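Sostellow Kids > How Things Work > Around the House > Umbrellas

How an Umbrella Works

Last updated: August 29, 2019
Reading time: 11 minutes

An umbrella is a roof you can carry. When you need it, it opens wide enough to cover your head and shoulders. When you don't, it folds down to the size of a stick, or small enough to fit in a backpack.

The word comes from the Latin word "umbra," which means shade or shadow. That may seem odd for something we use in the rain, but the first umbrellas were made to keep off the sun. People in ancient Egypt and China used sunshades thousands of years ago. A sunshade was often a sign that someone was important, and a king or queen might have a servant to hold it. An umbrella made just for sun is still called a parasol.

Sunshades don't have to be waterproof. In China, people learned to coat paper with oil or wax so that rain would run off it. Later, in Europe, umbrellas were covered with heavy cotton or silk treated with oil, and the ribs were made of whalebone or wood. They were heavy, and they got a lot heavier in the rain. In the 1850s, makers began to use thin steel ribs, and umbrellas became lighter and cheaper. The short kind that fits in a bag came in the 1920s.

The parts of an umbrella

The part that keeps you dry is the canopy. It looks like one round piece of cloth, but most canopies are sewn together from long triangles. Each triangle is called a gore. Many umbrellas have eight gores. If you look closely at the edge you will see that it isn't a true circle, because the cloth runs almost straight from the tip of one rib to the tip of the next.

The ribs are the long thin bars under the canopy. They hold the cloth out. Each rib is joined to a shorter bar called a stretcher, which props it up from below.

The pole down the middle is called the shaft. A ring or tube slides up and down the shaft, and all the stretchers are joined to it. It is called the runner, and it does most of the work. At the very top there is usually a small point or cap, called the ferrule. At the bottom is the handle.

What happens when you open one

When the umbrella is closed, the runner is near the handle. The stretchers lie flat against the shaft and so do the ribs, with the cloth hanging between them.

Push the runner up. The bottom ends of the stretchers go up with it, but the top ends are fixed to the ribs, so they have nowhere to go but out. They push the ribs away from the shaft and the ribs pull the cloth tight. When the runner gets near the top, a small spring catch clicks out and holds it there. To close the umbrella you press the catch in and slide the runner down again.

You can make a model of this with two drinking straws and some tape. Lay one straw flat on the table. Cut the other one in half, tape one half to the end of the first straw like a hinge, and use the other half as the stretcher. Slide the free end of the stretcher along the long straw and watch the "rib" lift.

Some umbrellas open by themselves when you press a button. Inside is a long spring that is squeezed when you close the umbrella. It stays squeezed, storing energy, until the button lets go of the catch. That is why an automatic umbrella is harder to close than to open - closing it is when you put the energy in. Point it away from people's faces before you press the button.

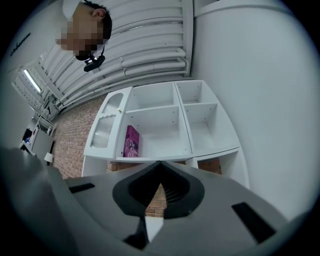
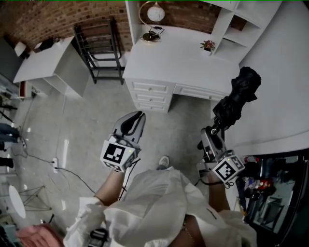 Murali Palaniappan asks why the cloth doesn't let the rain through, when you can see light through the tiny holes between the threads. He held his umbrella up to a lamp, and there were holes all over it.

The answer has to do with water. Water is made of very tiny bits called molecules, and they pull on one another. At the surface of a drop, this pull makes the water act a little as if it had a skin. It is called surface tension. It is why drops are round, and why some insects can walk on a pond.

To get through a very small hole, a drop would have to break up or squeeze itself thin, and surface tension works against that. The cloth helps too. Most umbrellas today are made of nylon or polyester, and these threads don't soak up much water. The cloth is also treated with a coating that water doesn't stick to well. The drop sits on top like a bead and then rolls down the slope to the edge.

Try it at home. You will need a glass of water, a piece of an old cotton T-shirt, a piece cut from a worn-out umbrella (ask first), and a spoon. Lay both pieces over empty cups and hold them with rubber bands. Put a spoonful of water on each one. The T-shirt will get wet right away, and water will start to drip through. On the umbrella cloth, the water should sit in a puddle or a bead. Now rub the underside gently with your finger while the water is on top. Does any come through? Write down what you see.

An old umbrella may leak even if it has no tears. The coating wears off where the cloth is folded again and again, so leaks often start along the creases.

Why umbrellas turn inside out

The canopy is curved like a bowl turned upside down. That shape is good for rain, but it is also very good at catching wind. If the wind gets underneath, it pushes up on the whole inside of the bowl. Air moving fast over the top can help lift it too. The ribs bend, and if they bend far enough the canopy flips.

A flipped umbrella isn't always broken. You can often fix it by closing it slowly, the way you normally would. The ribs should fold back into place. Pulling hard on the cloth can snap a rib or tear the stitches.

Some large umbrellas have two canopies, one a little above the other, with a gap between them. Wind can get out through the gap, but rain falling from above lands on the upper canopy and runs down over the lower one.

The best thing to do in a strong wind is to tip the umbrella so the top faces the wind. If it is still hard to hold, close it and put up your hood.

Looking after an umbrella

Shake it outdoors, then leave it open somewhere to dry. A wet umbrella that is rolled up and put away can get moldy, and metal ribs can rust. When it is dry, close it, smooth out each fold of cloth, wrap them all in the same direction, and fasten the strap.

Carry a closed umbrella with the tip pointing down, especially on stairs and in crowds.

Never use an umbrella in a thunderstorm. If you hear thunder, go inside a building or a car with a metal roof, and wait there until you haven't heard any thunder for 30 minutes.

Words to know

Canopy - the cloth top of an umbrella
Coating - a thin layer spread over something
Ferrule - the point or cap at the top
Gore - one of the long triangles of cloth in the canopy
Rib - a thin bar that holds the cloth out
Runner - the part that slides on the shaft
Stretcher - a bar that joins a rib to the runner
Surface tension - the pull that makes the top of water act like a skin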